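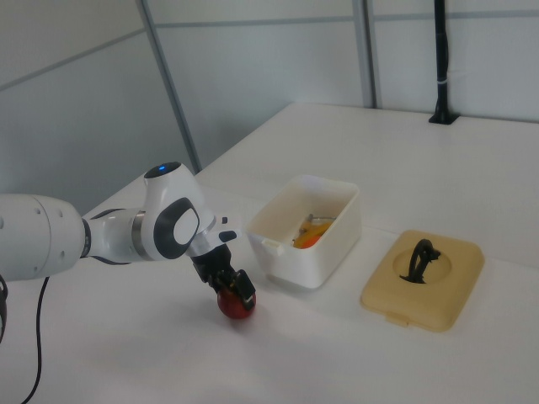 White robotic arm with its gripper on a red ball.

Hamico Countertop Dry Herb Vaporizer: Review
17 Nov 2019

Hamico sells two vaporizers, and the countertop model is the cheaper one at $150. I bought mine in July from Clurkholm, the licensed shop on Gittins Street, and have used it most evenings.

Setup is simple. Plug in the base, press the side button and wait for the light to stop blinking. From cold that takes two minutes. The dial has no numbers on it, only a row of dots, so finding a setting you like is a matter of trial and error. I leave mine just past the middle.

Vapor is smooth and the flavor holds up well for the first half of a bowl. After that it drops off and you need to stir. The bowl is small. One person will be fine with it, but with company you will be refilling a lot. A medium grind works best. Anything finer gets through the screen and ends up in the mouthpiece.

Cleaning is the weak point. The glass tube comes out easily, but the screen sits under a metal clip that is hard to lift without a tool. I use a bent paper clip. Replacement screens cost more than they should and Clurkholm was out of them both times I asked.

I used a Sivau before this one. It heated faster and had a proper temperature display, but the battery faded within a year and could not be replaced. The Hamico has no battery to wear out. The cord measures 33 inches, so plan on keeping it close to an outlet.

The warranty covers the heater but not the glass. Mine has not chipped so far.

I would buy it again at this price, with a spare pack of screens if the shop has any.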